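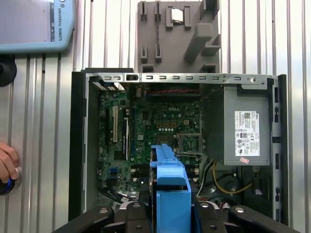 July, notebook 6, the Zikora letter board

Up at 5, couldn't sleep, so went back to the patent scans. Got the Zikora filing open finally. Took forever to load, 854 pages in the bundle and the one I want is near the back of course. It's for a sign with a fixed set of bars per cell, lamps behind each bar, and a drum that picks which ones light. Drawings are lovely. Text is awful. "The said members being disposed in the said manner." Said by who.

Coffee. More coffee.

Main thing I wanted to know: is the drum a real code or just a lot of switches on a stick. I think a real code. Every letter is one row of pins round the drum and the pins line up with the bars, so you could read the drum by hand if you knew the order. Figure 5 more or less gives the order, except two of the callouts point at the same bar. Draftsman error or the lawyer's. I went back and forth on it for an hour. Leaning draftsman.

Q is terrible by the way. It's an O with a bar sticking out the bottom, looks like a frying pan. They skip Z altogether in the drawings, for a company called Zikora. Maybe it was too obvious, same as a 2.

Sustbridge museum wrote back!! Short note. They have one cell of a Kao board in the store, no drum, glass cracked, and I can come look at it if I give them a weeks notice. They don't say how many bars. I asked specifically how many bars. Will ask again, nicely.

The Kao is the one I care about most becuase it does lower case. Or claims to. The ad in the trade paper says "capitals and small letters alike" but the picture with it is all capitals, so who knows. If the cell at Sustbridge has a bar below the baseline then it could do a g and a y and I'll believe them. If not it was just ad talk and I have to rewrite the whole second section. Ugh.

Lunch standing up. Cheese, the end of the bread.

Afternoon mostly on the Situmthorpe board. Station sign, the big one over the ticket hall, changed by hand every night with a pole. Not electric in the sense I need, the lamps just sit behind and the shapes get moved, but the shapes are the same handful used over and over so I think it earns a paragraph. Found the parts order: 522 straight pieces, and then curved ones on a separate sheet that isn't in the folder. So I have half an alphabet. Could make A E F H and so on and nothing with a belly. Tried drawing the curves from the old postcard with a magnifier and got a headache.

Somebody on the mailing list says the station bought the pieces secondhand from a theater. No source given. Wrote back asking for one. Not holding my breath but it would explain the odd size, they're almost too tall for the rail.

Table for the chapter, still to fill in:
Zikora, lamps, drum, caps only
Kao, lamps, ??, caps and maybe lower
Situmthorpe, moved by hand, no mechanism unless you count the pole

Need a better word than "elements." Bars is wrong for the curves. Strokes makes it sound like handwriting. Segments is what people will expect but none of these people used it, and I said in the intro I'd stick to their words. Zikora says members, Kao says parts, the station order says pieces. Pieces is the nicest. Going with peices for now, can search and replace later.

Didn't get to the moving letter one at all. That needs a clear head, the paper tape diagram folds out over three sheets and the scan cut them in the wrong places. Print it, tape it on the floor, do it propperly.

Chapter is too long already. Cut the bit on shop windows? I like the bit on shop windows.

6 pm, rain, windows shut, desk lamp on. Redrew the Zikora alphabet on graph paper up to M. My K matches theirs, my G does not. Theirs has a gap in it and I can't see where the gap comes from if the pins are right, unless figure 5 is off by one all the way round. Which would fix the double callout too. Check that first thing.

Also: stamps, lightbulb for the hall, date for Sustbridge.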